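11/16/22

## Line drying indoors, second winter

The dryer in the Flatville apartment is still disconnected, so I am drying everything on racks again. Last February I kept a log of times and humidity readings. The notes below replace the ones I posted then, which had the sensor placed too close to the window.

Setup: one folding rack, one desk fan on low, one Emar dehumidifier set to 52 percent. The room is the small bedroom with the door shut. Thermostat at 66. Spin speed matters more than anything downstream of it. The washer has two spin settings and the faster one takes out enough water to shorten cotton times by hours - I no longer use the other one except for wool.

Spacing is the second factor. I leave two fingers between items and skip every other rail for towels. Jarmila Murín wrote in to say she hangs shirts on hangers from a curtain rod and gets shorter times than I do. I tried it, and she is right for shirts. For jeans it made no difference.

Small items are a sorting problem more than a drying problem. They go on the lower rails, by the cuff or the open end, and come off last. I sort them on the bed, dark pile first, and check linings by hand, as a lining can hold moisture after the outside feels finished.
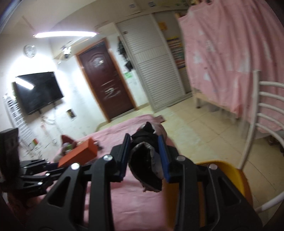
## Fan placement

The fan sits on the floor and points along the rack, parallel to the rails. Pointing it across the rack dries the near side and leaves the far side damp. Distance is four feet. Closer than that, light items slide together and the spacing is lost.

## Power

The dehumidifier label says 400 watts. I ran it off a plug meter for one full load and the average was lower, as the compressor cycles off once the room reaches the setpoint. The fan draws 49 watts on low, which seems high for its size. I may replace it.

Still to test: wool on a flat mesh shelf, and whether the filter needs cleaning more often than the manual states.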